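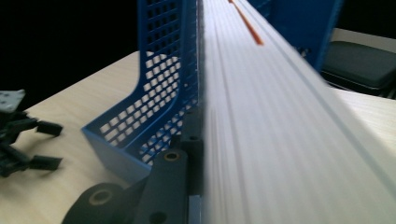
Fidano Paired Hand-Held Grippers, Desk Task Set
Manufacturer: Enier, Prakville
Status: in stock, research sale only

Overview
The Fidano set is a pair of hand-held grippers for recording two-handed manipulation without a robot arm. The operator holds one gripper in each hand and does the task directly at the table. Camera video from each gripper and jaw opening are logged together and can be used to train a policy for a two-arm robot fitted with matching fingers.

This version ships with the desk task set, a group of task sheets covering paper, file organizers and flat trays. The sheets were written for a study by Seul-gi Han and Fengying Lü on how camera placement affects learning from human demonstrations. The recording protocol and split files are included in the same form the authors used.

What is in the set
Left gripper and right gripper, black, pistol-style handle with trigger
Gray finger plates, fitted
Two cables, one per gripper
Tape for marking the table
Desk task sheets
Sembiring logging software, single-site license

Finger plates
The plates are flat and have round holes along their length. Plates are sold as matched pairs. Do not mix old and new plates on one gripper, as wear changes the closed position and the jaw opening will need to be calibrated again.

The task sheets include grasps on the edge of a paper stack next to an organizer wall. Clearance is small in this position. The plate should go in parallel to the sheets and the trigger should be closed slowly. Fast approaches produce motion blur in the gripper view. Short blurred stretches are kept in the training data. An episode is removed only if the logger reports a dropped stream or the operator marks it as failed.

Table layout
The protocol calls for a square table, one chair's width of clear floor on the operator side, and plain surroundings where possible. Tape markers go at the front corners of the tabletop. The organizer is placed toward the middle, open side facing the operator, and the flat tray is placed in front of it near the front edge. Start positions are varied between episodes within the limits printed on each sheet.

Run each cable down and away from its side of the table. A cable that crosses the work area will appear in the gripper view and can catch on the front lip of the organizer.
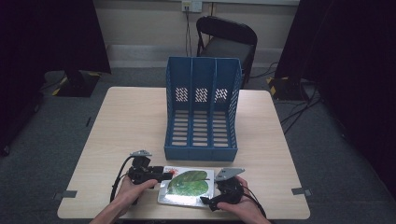

Can the set be used with the head view alone?
Training will run on the head view alone, but the authors advise against it for the paper tasks. The hands and grippers often hide the contact point from above, and the policy then has little information on when to close the jaw.

Is the left gripper the same as the right?
The internal parts are the same. The housings are mirrored and the serial numbers are registered as a pair, so a replacement must be ordered for the correct side.

Reference result
The study data set has 1469 accepted demonstrations over 5 tasks. Of these, 200 were held out for testing and were not used in training or in the choice of model settings. Three input conditions were compared: gripper views only, head view only, and both together. Network size and training schedule were the same in all conditions.

The combined condition had the lowest action error on the held-out demonstrations. Gripper views alone came close to it on grasping steps and fell behind on steps where the operator moved from one object to another. The head view alone was weakest on the paper tasks. Error on held-out demonstrations is an offline measure and does not predict robot success rate directly.

Calibration
Calibrate jaw opening at the start of each session and after any change of finger plates. Close both triggers fully, hold until the logger confirms, then open fully and hold again. The procedure is run separately for each operator.

Revision notes
Task sheets and split files revised February 2020. The June revision of the logging software reads files from both the old and new sheets.

Ordering
Orders are handled by Enier in Prakville. State the robot arm model and mounting plate on the order form. Spare finger plates, cables and marking tape are listed under Fidano Accessories.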